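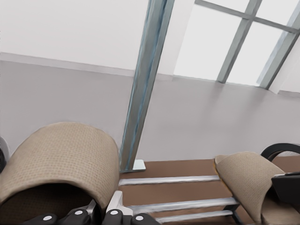
El equipo de teleoperación de Flukach ha terminado la primera tanda de demostraciones de la tarea de calzado, que se venía preparando desde febrero. Toda la tanda se ha grabado en simulación: el operador maneja los dos brazos a distancia y el sistema guarda sus movimientos junto con las vistas de cámara. La escena elegida es doméstica, con un par de zapatillas beige de tejido en forma de malla y un zapatero metálico de barras paralelas, delante de una pared clara con ventana. El fondo no se modificó durante la tanda; solo variaron la posición inicial de las zapatillas y el ángulo del zapatero.

En total se registraron 2069 episodios, repartidos entre 9 operadores. Cada uno hizo antes una práctica de unos 63 minutos, que no se incluye en los datos. Los episodios en los que una zapatilla acaba en el suelo se conservan con una etiqueta aparte, a petición del grupo de Turnoveck, que quiere usarlos para estudiar la recuperación de errores.

Slamet Purba, responsable de la grabación, señala que lo más difícil de enseñar es la aproximación. «Si el operador cierra los dedos demasiado pronto, empuja la puntera y la zapatilla gira. Pedimos que se acerquen despacio y que corrijan la muñeca antes de agarrar», explica. También se ha reducido la sensibilidad de los mandos en los últimos centímetros del recorrido, un ajuste que varios operadores habían solicitado.

Los datos se están revisando con la herramienta Inero. Quienes quieran participar en la segunda tanda, dedicada a botas y zapatos con cordones, pueden apuntarse en la sala Guillot. Hay 10 plazas y no se requiere experiencia previa con los mandos.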